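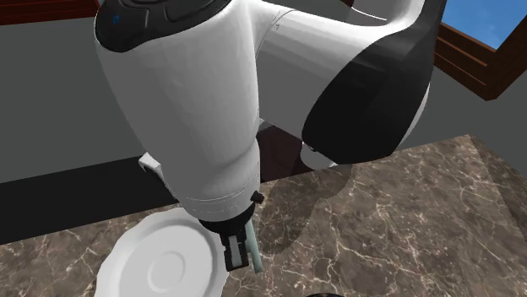 Grustden is my attempt at a kitchen counter robot, built in my garage and (when I need the good drill press) at the Burik shared workshop a few streets over. This repo holds the simulated half of it: the scenes, the scripts, and the episodes I recorded while figuring out how an arm ought to move around dishes before I let a real one near mine. Most of my trouble so far has been with wide plates like the white one with the wavy rim, where the fingers come down right beside the edge and there's hardly any room to be sloppy. If you only want the data, skip to What's in the box. If you want the bracket drawings, those are in the hardware folder and they're kind of a mess, sorry!

What's in the box

There are 1258 episodes in the main folder and another 134 held out for testing. I picked the held-out ones by scene layout, so please don't shuffle the two together, or your scores will look great and mean very little. (I did this in January and was very proud of myself for an evening.)

Each episode folder has:
camera frames, saved as PNG
joint positions, in radians
gripper opening, 0 is closed and 1 is open
a one-line text note saying what I was trying to do
a success flag, set by hand

The success flag is my own opinion. If a plate ended up where I wanted it but got there by being shoved, I marked it as a fail. You may feel differently, and the final object poses are in there so you can write your own rule.

Episodes stop at 600 steps no matter what's going on, so a few end with the arm halfway through something. I left those in.

Getting it running

Unzip everything into one folder and run setup.sh. It wants Python 3.9 or newer and it will complain loudly about anything missing. Then run play.py with an episode number and you should see it replay in a window. My old laptop handles this fine if I turn shadows off, but I like the shadows, so they're on by default.

The motion planning goes through Rerkent, a little planner I wrote for the garage arm and then kept adding things to. You don't need it for replay. You do need it for recording new episodes, and it has its own install notes in its own folder – read those first, especially the part about joint limits.

Stuff that's wrong with it

Contact between thin objects and the counter is twitchy. Narrow things sometimes buzz in place before they settle, and I haven't found a friction value that cures it without making the plates feel glued down.

The counter textures are busy. I went with veined stone on purpose, after a detector trained on a plain gray top fell apart the minute I tried it on my workbench, but it does make small pale objects harder to pick out.

Some early episodes have the wrist camera off by a couple of degrees. They're listed in bad_wrist.txt. The joint data in them is okay.

Nothing here has been checked for safety on real hardware. I run mine slowly with one hand on the stop button, and I'd love it if you did too.

The real arm

The physical build uses the Barbosa mount, my own design, cut from scrap aluminum at Burik and bolted to a workbench that was never meant to hold it. It flexes. Version two gets a wider foot and bigger bolts, and I'll add the drawings once I've tested it under load.

Changes

27 April 2023: re-exported all the joint files, fixed the swapped columns, added the held-out set.

If something's broken, open an issue and tell me the episode number. I mostly get to these on evenings when it's too cold to be out in the garage.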